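Bususari counter-depth fridge: my review after one winter with it

I put off writing this because I wanted to live with the thing first. Everybody reviews a fridge in week one, when it's spotless and there's nothing in it but milk and a lemon. I've had mine since February, I've defrosted a ham in it, I've spilled a whole jar of beet juice down the back, and I think I can be fair now.

Some background. My old fridge was a Dadberg that came with the house, and it hummed so loudly we used to turn up the TV when it kicked in. I loved it anyway (it had the best butter compartment I've ever met) but the door seal went, then the light, and then one night the freezer half decided to become a second fridge half. Goodbye, forty dumplings.

I shopped at two places. Claeys had the bigger showroom but the salesman kept steering me toward the ones with a screen in the door, and I do not need to check my email on the way to the pickles. Drestum is smaller and kind of chaotic, boxes everywhere, but Godelieve Verbeke on the sales floor let me open and close every single door as many times as I liked. I must have been there over 2 hours. She also let me bring in my own lasagna dish to see if it fit, and I'm still grateful!
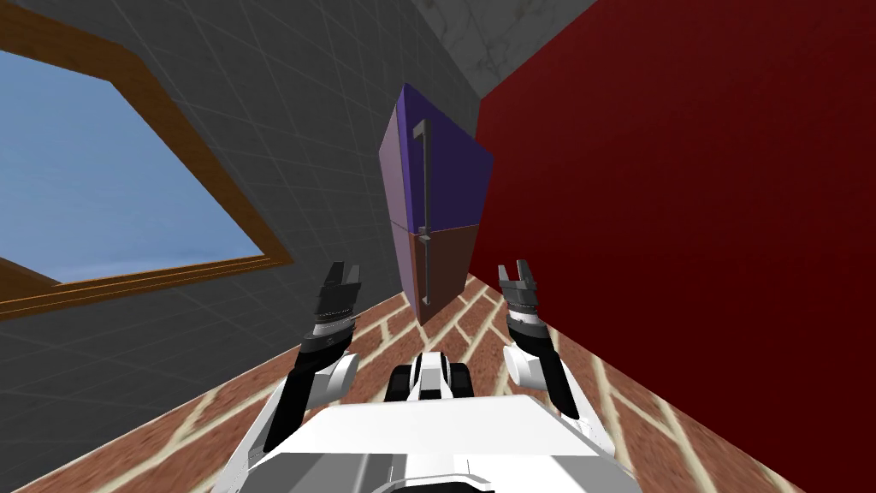 So, shelves. They slide out, they're easy to wipe, and the middle one splits in half so you can stand a tall bottle underneath the short side. I use that every day. The lasagna dish fits on the bottom shelf with the lid on, longways, if you move the eggs. The door bins are deep enough for a gallon of milk, but only the lowest one, and if you put two gallons in there the door gets heavy and swings open wider than you meant it to. My elbow has learned this.

The drawers are my big complaint. There are two of them and they're supposed to be different, one humid and one dry, with a little slider on each. I've tried every setting and my cilantro still turns to soup in four days. The old Dadberg had no sliders at all and kept cilantro for a week. Explain that to me. Carrots do fine, apples do fine, lettuce is okay if I wrap it in a towel first.

Noise is where it won me over. I can stand in the kitchen at six in the morning and hear the clock. There's a soft click now and then, and a sort of gurgle after the freezer has been open a while, and my brother-in-law Lieven Mertens (he's a light sleeper and he had the couch over the holiday) said he only noticed it once.

It holds temperature well too. I kept a cheap thermometer on the middle shelf for the first month and moved it around a bit. The top shelf runs a hair warmer, the back of the bottom shelf runs cold enough to put ice crystals in a tub of sour cream, so don't keep your sour cream there. It took me three tubs.

The freezer is on the bottom and I thought I'd hate bending down for it, but I'm in there so much less than I'm in the fridge that I've stopped thinking about it. The top basket is good for flat things like pizza and bags of peas. Everything else goes into the deep part, where it disappears. I've started writing on a strip of tape on the lid of each container, and I found a chili last week that I have no memory of making. It was good, too.
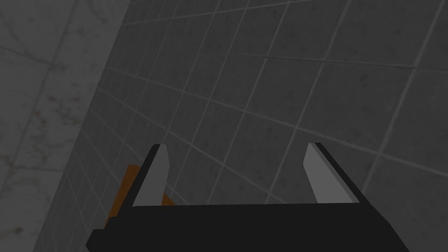
The gripper, fingers apart, seen from just behind.

Delivery cost extra and the two guys had to take my back door off its hinges, which I'd been warned about. Measure your doors, and measure them with the trim on. I measured the opening in the kitchen three times and never once thought about how it was going to get into the house. They were nice about it and rehung the door better than it was before.

The one thing I'd pay more to change is the handle. It's smooth and curved and it shows every fingerprint, and with damp hands it's slippery. I hung a dish towel on it, and now the dish towel is always damp. I don't have a fix for this yet.

I've had to call the service line once, for a drip under the left drawer. They talked me through clearing the drain with warm water and a turkey baster and it's been dry ever since. Ten minutes on hold, which I can live with.

Would I buy it again? Yes, with my own produce boxes on the side. Four stars, and the missing one is for the cilantro.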